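山地车多日赛前的避震与胎压设定

适用范围：前后避震的全地形山地车，无内胎，连续骑行三天以上的分段赛。以下步骤以Drurnlow气压前叉和Bavley后避震为例，其他型号的阀门位置请查对应手册。

一、设定预压行程（SAG）
穿戴全部比赛装备，水袋装满。前叉压缩阻尼调至全开，将O形圈推到底部，轻坐上车，保持骑行姿势，再平稳下车。测量O形圈的位移，除以总行程。前叉目标值为22%，后避震略高。气压不足时用高压打气筒补气，每次补气后压缩避震数次，使正负气室平衡，再重新测量。

二、设定回弹
回弹旋钮先顺时针拧到底，再逐格退回。从路肩骑下，车身应只回弹一次即稳定。记录格数。
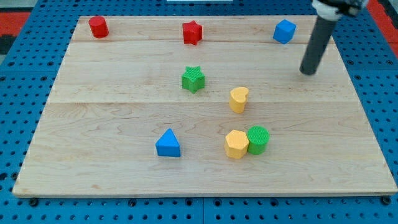
木板与彩色几何块

三、补胎液与胎压
每条外胎注入补胎液，比赛超过400公里时，中途应检查余量。Zodville赛段碎石较多，后胎气压应高于前胎。胎压在早晨出发前测量，中午气温升高后不要放气。

四、复查
每骑行200公里复查一次避震气压，并检查后避震固定螺栓的扭矩。在Sembiring一类的泥地赛段之后，先用软布擦净内管和防尘封，再压缩避震。禁止用高压水枪直冲防尘封。

所有数值写在胶带上，贴于上管内侧。更换外胎或装备重量变化后，从第一步重新设定。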